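# Taming the cord pile (and a few other garage fixes)

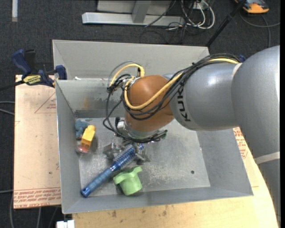
I put off my extension cords every spring, and every spring I end up on the garage floor with a knot the size of a Thanksgiving turkey. This year I started in March and did it right, one cord at a time, with the radio on and the door open. The biggest change was color. I used to buy whatever was cheapest, so everything I owned was black and I could never tell the drill charger from the trouble light. Look at how the one fat yellow cable stands out against that bunch of black ones, even where it curves across the front of the joint! You can follow it with your eye. So now my long outdoor cord is yellow, the shop vac is orange, and anything that stays plugged in year-round can be black for all I care.

If you don't want to buy new cords (I get it, they aren't cheap), wrap a few inches of colored tape at both ends. Both ends, please. I did only the plug end the first time and spent a whole evening tracing cords backward under the workbench with a flashlight in my teeth.

## Coiling without the kinks

My neighbor Dorin Moldovan taught me over-under coiling across the fence one Tuesday, and I've been a pest about it ever since. You make one loop the normal way, then you turn your wrist so the next loop goes under, and you keep trading back and forth. It feels clumsy for the first couple of cords and then your hands just get it. The cord lies flat and throws out straight when you need it. Please quit wrapping it around your elbow! I did that for years and had a 70-foot cord that wanted to be a spring.

A few odds and ends on storage:

- Hook-and-loop strips beat twist ties. I bought a roll of 200 and they're on everything now, including the garden hose and my yoga mat.
- Leave the strip fastened to the cord itself, near the plug, so it doesn't wander off.
- Hang coils on something wide. A skinny nail puts a crease in the same spot every time. I use halves of an old coffee can screwed to the wall, with tape over the cut edges.
- Any cord with a cracked jacket or a wobbly prong goes in the trash. Cut the plug off first so it doesn't get rescued from the curb.

## The bin problem

I love a bin. I have too many bins. The trouble is that a deep one turns into soup, and whatever you need is at the bottom with the plumber's putty. I've switched to shallow trays for anything smaller than my fist (hinges, hose washers, those little felt feet for chairs) and kept the deep ones for bulky stuff like drop cloths and knee pads.

For labels I use masking tape and a fat marker. I tried the fancy label maker and kept running out of the cartridge, and then I'd stop labeling for six months. Tape peels off when you change your mind, and I change my mind a lot.

Mixed screws: pour them in a muffin tin and sort for 10 minutes while something's on TV. When the time is up, stop. Whatever is left goes in a jar marked "misc" and you go on with your life.

## Sticky stuff and grease

Vegetable oil takes off most sticker goo. Dab it on, leave it while you make coffee, then rub with a rag and wash with dish soap. Skip it on bare wood or anything paper, where it'll leave a stain.

For greasy hands, I mix a spoonful of sugar with a squirt of dish soap and scrub before adding water. My sister-in-law swears by coffee grounds, but they clog my sink strainer, so sugar it is.

Oily rags are the one thing I'm strict about. Linseed oil rags can heat up all by themselves in a heap, so spread mine get, flat and single layer, outside on the concrete until they're stiff and dry. Then they go in a metal can of water with a lid until trash day.

## Still on my list

The pegboard. I've got 2 sheets leaning behind the lawn mower and they've been there long enough to grow cobwebs. If you've hung pegboard on a bumpy block wall, tell me what you used for spacers. I'm leaning toward scrap furring strips, mostly because I already have them.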